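The back bedroom wall, part one
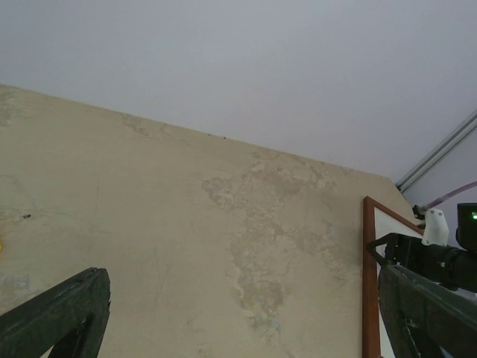

We moved into the house in Kedcombe in July and the back bedroom has been on the list ever since. It was the cheapest-looking room when we viewed it and I told myself it only wanted a coat of paint. Then I started reading about old plaster and put it off for months. The big flaky patch in the middle of the beige wall starts near the ceiling and runs down in streaks, and there are fainter water marks up in the left corner as well, so paint on its own was never going to do it. The lilac wall next to it I am leaving until I have decided on a colour for the lot.

First job was finding out where the water had come from. I rang Esperanza Paredes, who did our friends' roof in Lirkport, and she came on a Friday at 8 in the morning. She was up the ladder for twenty minutes. Two slipped slates and a length of gutter that had dropped at one end, so that rain was going over the back of it and down the brickwork. She put the slates right and rehung the gutter, and the bill was £430. I had been expecting worse.

She also held a damp meter against the wall in several places. It was high in the middle and fairly normal low down. Her advice was to leave it alone for a good while, keep the window on the latch and not put the radiator on full to hurry it up. I bought a meter of my own and have been writing the readings in pencil on the back of an envelope. They are coming down slowly. They went up again after a wet week and then carried on down, which I am told is the wall breathing and nothing to worry about.

While waiting I have done the scraping. I used a three-inch filling knife with the corners rounded off on a file, because the square ones dig in. Anything that lifted easily came off. Anything that wanted a fight stayed where it was. I sprayed a little water on first to keep the dust down and wore a proper mask, having used one of those lead test kits beforehand (it came up clear, but I would still test before touching paint in any house this age). It made two rubble sacks, mostly dust and curls of emulsion.

Underneath, there are more layers than I thought. I tapped all over with the handle of the knife and marked the hollow places with chalk. They are mostly towards the top, and one is as big as a dinner plate. That one will have to be cut out.

The question now is what to put back. Soledad Lozano next door did her front room in lime and says it was slow but has given no trouble since. The man at the builders' merchant wanted to sell me ordinary gypsum filler and a stain block. I have gone with Soledad. A tub of lime plaster, a bag of finishing plaster, a hawk and a decent trowel came to £173, and I already had the buckets.

I still need to sort out the hairline crack towards the left. It is very fine and I may just brush some thin lime into it and see if it comes back. The ceiling is sound and can wait for its coat of white.

Next post when the readings have stayed down for three weeks running and I have got the first coat on. If anyone has used limewash over a mix of old paint and new plaster, please leave a comment, as I have read two opposite answers to that.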